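Red Lentil Dal, Pressure Cooker Version

I have been adjusting my dal since July and the numbers have finally settled. The old stovetop method took almost 50 minutes and needed stirring. The cooker takes 7 at high pressure, plus a natural release.

Rinse 300 g of split red lentils until the water runs mostly clear. I buy the Feltstead ones. The Prascombe lentils are cut smaller and go to paste at the same setting, so drop to 5 minutes if those are what you have.

Heat oil on the sauté setting and add a teaspoon of cumin seed. When it crackles, add one chopped onion and cook until the edges brown. Garlic, ginger and turmeric go in for the last minute. Pour in a splash of water and scrape the bottom of the pot well – my cooker throws a burn warning if anything is stuck there. Then add the lentils and 900 ml of water. No salt yet.

Seal, cook, and leave the valve alone until the pin drops. A quick release spits yellow foam out of the vent. 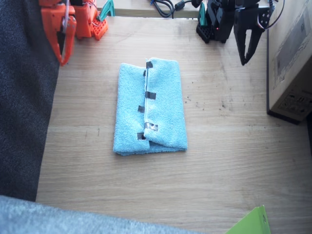 Salt goes in after the lid comes off, along with the juice of half a lemon. The dal will look thin at first. It thickens a lot in the first ten minutes and keeps going in the fridge, where after 24 hours it can be cut with a spoon. Loosen it with hot water and check the salt again.

I tried coconut milk in two batches and went back to plain water. Next I want to test whole brown lentils with the same spices, probably with a longer cook and a soak.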